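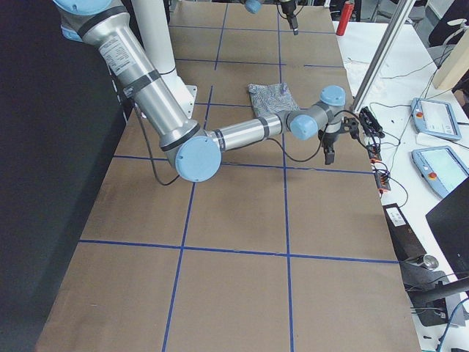
The Arm's Turn to Do the Laundry

Zanlow will lease you two robot arms, a table and a promise about towels. We took them up on it.

By Wing-yan Hsiao

The first thing you learn about a Zanlow two-arm kit is that it would like you to own more tape. The setup booklet, which runs to 147 pages and has a drawing of a smiling wrench on the cover, spends 14 of them on the work surface. Cover the table in brown paper. Divide the paper into squares with blue tape. Keep the lines straight. I have hung wallpaper with less supervision.

Zanlow sells a cloth-handling service, which the brochure calls "fabric confidence." You pay $1,120 a month on a minimum term of 3 months. For that you get two arms, two grippers, two handheld control tablets, the software, and a support line staffed by people who have plainly been asked every question before and have forgiven you in advance. The pitch is aimed at small laundries, uniform suppliers and the sort of gift shop that sells tea towels in a ribbon. The machine picks up a piece of cloth, works out what shape it is in, and puts it somewhere flatter.

I spent a stretch of January with the kit at Skundent, a shop-by-day, workroom-by-night outfit that rents bench space to people with products to try. Skundent lent us one long table and half a white workbench next to it. The workbench is the part that brochures skip. By lunchtime on the first day it held both teach pendants (the tablets, which come with a red emergency stop button and a screen you will get fingerprints on), a black box, a clump of orange and black connectors, and a good deal of cable. Anyone planning to squeeze this kit into the back of a dry cleaner's should measure the back of the dry cleaner's, then measure the cable.

Getting it to move

The arms are handsome in a dental sort of way, silver with pale blue caps on the joints, and they are bigger than you expect. When the near one stretches out over the table it takes up the view the way a tall man takes up a movie theater. The gripper at the end of all this is a modest thing with two short fingers pointing down, like a bird that has been told to wait.

You teach the arm by walking it through a job on the pendant. Move here, lower, close, lift. It is slow, and the menus have a fondness for the word "confirm." I confirmed that I wanted to start. I confirmed that I had confirmed. By mid-afternoon I had taught a robot to go to a square of brown paper and pinch the air above it, and I was prouder than the result deserved.

With cloth on the table, things get livelier. Our main test piece had a squiggly pattern in blue, white and gray, and it earned its keep by looking different every time it was dropped. Cloth is a rotten thing to hand a robot. A box has corners and keeps them. A cloth has corners until you let go of it, and then it has opinions.

Zanlow's software handles this better than I had feared. It looks at the heap, picks a spot it believes to be an edge, and goes for it. When it guesses right, the cloth comes up cleanly and the second arm moves in to help. When it guesses wrong, it lifts a sad little peak from the middle of the pile, considers it, and puts it back down. I came to like those moments. I have done the same thing with fitted sheets.

The two arms share the table politely, one at each end, and the tape squares give you a way of telling them whose half is whose. They also give you a way of talking to support. "It keeps missing in the second row" got me a useful answer in a few minutes. "It keeps missing over there" had got me a long pause.

What it's like to live with

Noise is not a problem. The arms hum. Speed is more of one. Set to the pace Zanlow recommends for beginners, the kit handles cloth like a guest clearing plates in a stranger's house. You can turn the speed up, and after a few days I did, whereupon it handled cloth like the same guest with a train to catch. The number of fumbles went up too. The happy medium is somewhere in the third settings menu, behind another "confirm."

The brown paper takes a beating. Ours picked up scuffs and smudges, and the booklet suggests replacing it when the markings "no longer inspire trust," a phrase I have since used about several restaurants. The paper is cheap. Doing the tape again is an evening.

My chief complaint is with the fittings. The cable by the wrist hangs in a loop, and I never stopped watching it. Zanlow says there is plenty of slack for every move the software will allow, and I had no trouble with it, but I would pay a few dollars more for a clip and a quiet mind. The pendants could also use a proper stand. They live flat on the bench, and you are forever bending over them like someone reading a map on the hood of a car.

The other option

Zanlow's rival in this corner of the market is Flomimix, which offers a single arm for less money and a much shorter booklet. I tried it briefly at a demonstration run by Fung, the dealer that carries both. It was quicker to set up and did very nicely with napkins. Anything larger it dragged about like a child with a blanket. If your business is napkins, save the money.

For towels and up, the second arm is worth having. So is the support line, and so is the patience you will need in the first week, which does not come in the crate. A shop with steady piles of the same few items would get the most out of the lease, and somebody on staff should enjoy menus. A shop where every load is different will spend its 3 months teaching.

Skundent has asked whether I'd mind leaving the table as it is for the next renter. The tape is staying. I checked the lines with a ruler before I went.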